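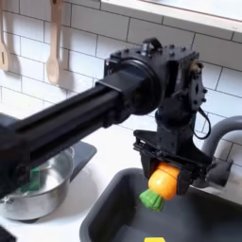 Figure 4.1. A toy carrot over the sink, with a steel pot standing to the left.

Chapter 4
Washing Before Cooking

Children learn the order of kitchen work early, and a play kitchen is a good place to start. First the vegetable goes to the sink. After this it goes to the pot. In this chapter we look at the first step, and we ask why the sink and the pot should stand near each other. At the Pasberg school kitchen, 76 pupils practiced with toy food before they were given real carrots.

Words to know: basin, faucet, rim, peel.

Print this page | E-mail this page

Comments
I used this chapter with my group. The words list is short but useful.
Please add more about peeling, my pupils always ask.
Is there a chapter for soup?

Contact | © Clundix Schoolbooks | Back to top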